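Keeping Blue Inside the Line: Ming-te Yau on Printed Cotton
Oct 5, 2022 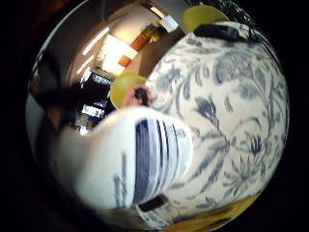

Blue floral and leaf pattern on an off-white ground.

Ming-te Yau has run the color lab at Nurarmont, a contract printer of household textiles, through two changes of machinery and one change of owner. Most of the complaints that reach the lab concern blue.

"Reds fade, and customers expect that," Yau said. "With navy they expect it to stay put. They notice a halo on a leaf edge before they notice anything else."

The halo is a migration fault. Reactive dye that has not bonded to the cellulose is carried sideways during washing-off and settles on the unprinted ground. Yau's lab checks for it by boiling a swatch against undyed cotton and comparing the stain with a gray scale.

Nurarmont revised its wash sequence in March. The first rinse is now cold, to remove thickener and salt before the temperature goes up. The second runs at 50 degrees Celsius and the third at 75. Previously the cloth went straight into hot water.

"Hot water on a fabric still full of thickener gives you a paste," Yau said. "The dye sits in the paste. Then you spend three more baths getting it out."

Octavio Llanos, who handles screens and files for the same line, puts more weight on the artwork. Dense florals leave narrow channels of ground between motifs, and a channel that looks clean on a monitor can close up on cloth. He opens the gaps by hand on any design with more than two blues.

"Pattern 521 came back twice," Llanos said. "The stems were too close to the petals. We moved the stems. The chemistry was fine."

Yau disagrees in part. The same pattern, printed on a Sallex base cloth with a tighter weave, passed with the original file. The lab now strikes off each new design on both cloths and holds 200 meters before releasing the full order.

Asked what buyers should do at home, Yau kept it short. Wash separately the first time, use a detergent without optical brightener, and take the load out when the cycle ends.

"Leaving it wet in the drum does more harm than the wash," Yau said.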